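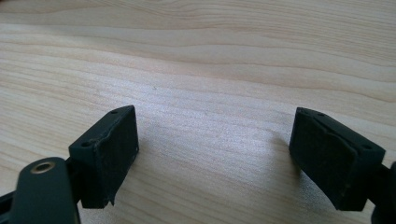

Progress report to the Dukley Fund: Uris community baking kitchen, period ending March

Spending to date is $3483, most of it on flour, yeast and one deck oven with strong opinions. The grant paid for 24 places on the bread course and all of them were taken, four by people who signed up for knitting and stayed anyway.

Sourdough went slowly. The first starter died over a long weekend. Its replacement came from the Binemholm bakery and doubles in 4 hours, which has meant rewriting the handout, as the old one told people to go home and come back tomorrow. The rye loaf has been moved to the second half of the course, after two sessions of what the sign-up sheet politely called "dense results."

Loaves now go out at 900 grams before baking. We had been shaping them by eye, and the eyes did not agree.

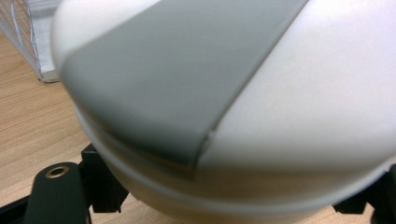

Dankwa wrote back on the draft of this report to say that the rye was fine, it only needed longer in the tin, and that the recipe should go back to week two. We have agreed to try it once, on a Friday, with a spare white dough standing by.

Still to do: the gluten-free session, which has a date but no recipe, and the oven timer, which rings when it feels ready. We ask to carry the unspent flour money into the next period. Receipts are attached, some of them a little buttery.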